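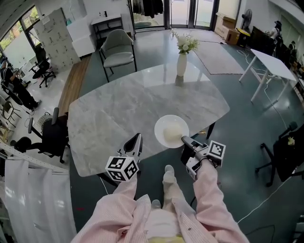
I have been meaning to write up our house rules for hand-held gripper work ever since we moved things over to Granlow, and then Tuesday came and I spent most of the afternoon explaining them out loud to a new colleague, so I may as well put them down while they're still warm in my head!

When we started on the Clanar set we had one page of guidance and it was mostly about file names. We got through 400 recordings on that page. Then I sat down to review them (with a big pot of coffee, and then a second one) and set aside 38 in the first sitting, nearly all for the same reason – the marker cubes were turned away or hidden behind a sleeve at the moment that mattered. So the first rule now is about the cubes. Before you reach for anything, look at both of them, left and right, and wipe the printed faces with a dry cloth if they've picked up fingerprints. No tape, no stickers, no pencil notes on the white parts. I know it's tempting.

The second rule is about cables. A gripper cable should hang down past your arm with enough slack that you can reach the far side of the table and come back without feeling a tug. And please look at the floor as well. A cable that runs across a walkway gets taped down or moved before the session, and I'm as guilty as anyone of stepping over one all week and telling myself I'll deal with it later.

Third, plates and food. Touch the rim first, gently, and let the finger settle before you push or lift. Soft things like rolls and buns get swapped out when they start to look tired, and whatever has been on the table goes in the bin afterward, however good it looks. Flowers can stay where they are if they're at the far end. I used to clear everything off, and I've come around to the view that a table with a vase on it is a perfectly nice table to work at.

Fourth, and this one took some arguing, you stop when your wrists say stop. Trarker has a timer built in and I'd love it if we all used it. Our target for Zamora is 4000 recordings, which is a lot of reaching, and I would much rather we finished it late with everyone's hands in good shape.

There's a fifth rule about chairs but we're still fighting over the wording. I'll post it when it's done, probably in December.

14 shares · 6 comments

Recent posts
Labeling a drawer so other people can use it
What I changed in our Trarker checklist
Moving to Granlow, part two

This site uses cookies to remember your preferences. Accept | Manage settings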